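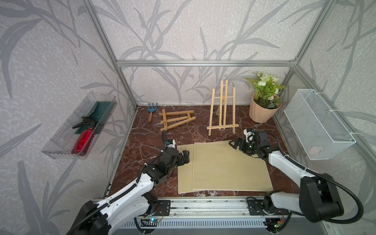 Two thin light boards on the marbled floor, with the grass-and-leaf paper behind.

Membridge Boards and Backdrops
README for the picture set

Welcome, and thank you for opening this file before anything else. The folder you have just unpacked is a collection of pictures of thin wooden boards being laid out, lapped over one another, squared up and put away again, all on a small tabletop with patterned paper on its walls. It started as a side project of Gizella Bozsik, who has a great fondness for wallpaper and remnants of floor covering, and it grew into something other people kept asking to borrow. So we tidied it up, gave the folders sensible names and wrote this page to go with it.

What you will find

The set holds 941 pictures. Of these, 795 are in the folder called main, and the rest are in a folder called extras, where we put the ones with unusual arrangements or backdrops that only appear a few times. If you are short on disk space, or just want a look before you commit to the whole thing, there is a small folder called starter with copies of 100 pictures from main. Please don't add starter to your totals, or you will be counting those twice (we did this ourselves for an entire afternoon).

The boards

They are plain, light beige boards, and they differ in size, so when two of them overlap you can usually tell which is which from the corners that stick out. In our notes we say "left board" and "right board" as they appear in the picture, and we say "over" and "under" for how they lap. In the picture at the top of this page, for instance, the right board is the larger one, and the left board goes partly underneath it. That would be written as right over left. We settled on this wording after trying a few others, and it has held up well even for the messier piles in extras.

The room, such as it is

We call it a room, though you couldn't get more than a cat into it. Three walls and a floor, open at the front. The floor covering is a dark reddish brown with white veins, and it photographs beautifully against pale wood. The wall paper is known in our files as Ancombe, which is simply Gizella's name for it: pale gray and mottled, with big dark gray blades of grass and leafy stems sweeping across at a slant. The other papers are called Pap and Trultex, and their names are also ours. You will find the paper's name at the start of each folder name, and the floor covering after it.

One thing to know if you plan to sort by color: Ancombe is a busy paper, and the dark stems can confuse a simple light-and-dark threshold. The boards themselves stand out much better against the floor, so we would suggest cropping to the floor first and working from there.

How the notes were written

Each picture has one line in notes.txt. Krisztina Hegedűs wrote nearly all of them, and Gizella read them over on Saturday mornings with a pot of coffee. A line gives the paper, the floor, which board is over which, and a few words on anything else worth saying about the arrangement. Where the two of them could not agree whether boards were touching or had a sliver of floor between them, the line says "unsure" and we left it at that. Please treat those as open. We would much prefer an honest "unsure" to a guess.

Known problems

In version 4 we fixed the mixed-up left and right in part of the Pap folder. If your copy is older than that, please replace notes.txt, as the pictures themselves have not changed. A few lines in extras still use the old word "stacked" where we would now write "over," and we mean to get to them in September.

Using and sharing

You are welcome to use the set for teaching, for testing your own tools, or for practicing how to write clear notes about where things are. If you pass it along, please keep this file with it and mention Membridge Boards and Backdrops by name. Corrections are very welcome. Send the picture's file name and the line as you think it should read, and Krisztina will take a look and add your name to credits.txt if you would like it there.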